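3.2 Demand on the reopened route

The Brokow to Costa route was reopened in October, with one flight in each direction per day. In the first month it carried 2,429 passengers. Most of them bought the ticket less than 60 days before departure, which is later than we expected from the earlier literature.

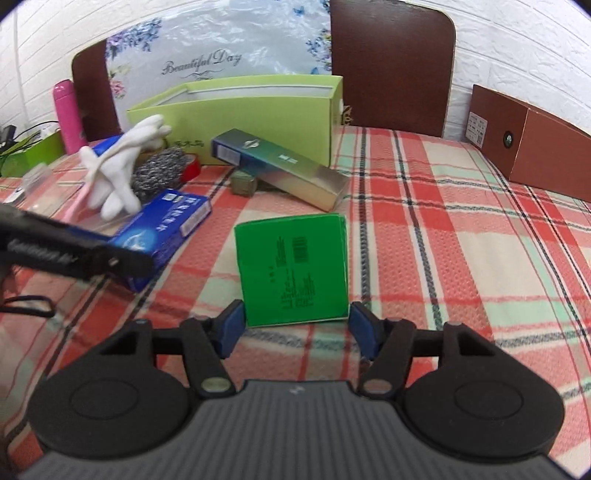

Figure 2. Green box with printed barcode between two blue fingertips, on a plaid tablecloth.

We sent the questionnaire to 1,000 passengers and received 200 complete answers. Business travelers are few in this sample, so the results for this group should be read with care. The fares were taken from Skulline.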